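Varnatix Equipment
Data Collection Systems / Two-Arm Stations

Nallmont Two-Arm Demonstration Station

The Nallmont is a two-arm station for recording examples of household work in the places where that work is done. A trained operator guides both arms through a task while the station stores camera video, joint positions and gripper commands on a single clock. The resulting episodes are used to train and test learning systems for cleaning, sorting and tidying.

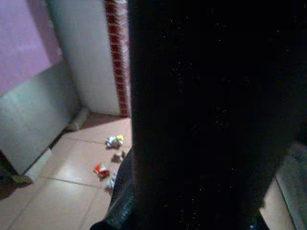
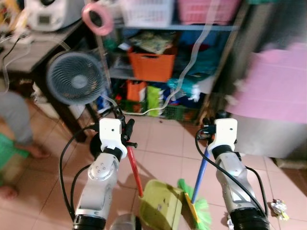
Floor litter task in a tiled room. First picture: gripper-side camera. Second picture: forward camera, with the broom and dustpan.

Intended use

The station is supplied to research groups, training data providers and manufacturers of service robots. It is intended for indoor use under the control of an operator who has completed the Varnatix training course. It is not certified for unattended operation and must not be used as a cleaning appliance.

Most customers use the Nallmont in homes. Furniture, stored goods and power cords may remain in their usual places during recording, provided that the approach path and the stop button can be reached at all times. Variation between rooms is valuable in a training set, and Varnatix advises against clearing or rearranging a room beyond what safety requires.

Main features

Paired arms. The left and right arms have the same joint layout in mirrored form. Each arm has a reach of 722 mm, measured from the shoulder axis to the gripper flange.

Grippers for tool handles. The standard grippers accept round handles of the kind found on brooms, brushes and mops. A clamp insert is available for handles that turn in the grip under load.

Several viewpoints. A forward camera covers the shared work area in front of the arms. Gripper-side cameras record the approach to the floor or work surface. In some arm positions the gripper will hide a large part of the gripper-side view. These sections should be kept, as a trained system will meet the same blocked views when it is running.

Shared clock. All camera and joint records carry time stamps from one source. No manual alignment is needed after a session.

Local storage. Episodes are written to a removable 4000 GB drive. The station does not require a network connection while recording.

Task templates

The Imwood recording software is included with every station. It contains 19 task templates, each with a written goal, a starting condition, an end condition and a list of labels. Templates may be copied and changed to suit a local project.

The floor litter template asks the operator to move small items of litter across a hard floor and into a dustpan, using a broom held by the arms. Wrappers, crumpled paper and similar light items are suitable. Sharp items, liquids and food waste are excluded. The dustpan may be placed at any angle at the start of an episode, and supervisors are encouraged to change its position often.

For each episode the operator marks the result as complete, partly complete or failed. Failed episodes are stored with the same care as complete ones. They may be left out of a training set at export, but they should not be deleted at the station.

Recording procedure

1. Confirm that all persons in the room have been told that recording will take place and have given consent.
2. Check the cable path along each arm through its full range of motion.
3. Run the camera check in Imwood and clean the lenses if prompted.
4. Select a template and enter the site code.
5. Set out the tools and items listed in the template.
6. Start the episode, carry out the task and stop the episode before reaching into the work area.
7. Enter the result and any notes, then reset the items in a new arrangement.

Supervisors should review the first episodes from each new site before a full session begins. Common faults at this stage are a forward camera set too high, a loose handle clamp and a site code carried over from the previous location.

Privacy

Recordings made in homes may include persons and personal belongings. Imwood provides a masking tool that can be applied to all camera views before export. The original files remain on the removable drive until they are erased by the account holder. Varnatix does not receive customer recordings unless they are sent to the support office as part of a service request.

Reference data set

Customers with a current service agreement may request the Tanabe reference set, which contains more than 4000 episodes recorded on Nallmont stations. The set was prepared under the direction of Chiharu Kuroda, Head of Data Programs, and is supplied with label files, calibration records and a written account of the recording rules. It may be used for research and product development. It may not be resold or passed to a third party.

Supplied with the station

Left and right arms with standard grippers
Forward and gripper-side cameras
Operator controls with stop button
Removable storage drive
Imwood software license
Calibration board
Operator manual and site checklist

Available separately

Clamp insert for round handles
Additional storage drives
Spare arm cable set
On-site operator training

Service and ordering

Stations are calibrated before shipment and should be recalibrated each year, or after any impact to an arm or camera mount. Replacement cables and gripper pads may be fitted by the customer. All other repairs must be carried out by Varnatix.

Quotations are issued on written request to the equipment office. Please state the country of use, the number of stations required and whether operator training is needed. Orders for delivery before the end of February should include the name of the person responsible for site safety.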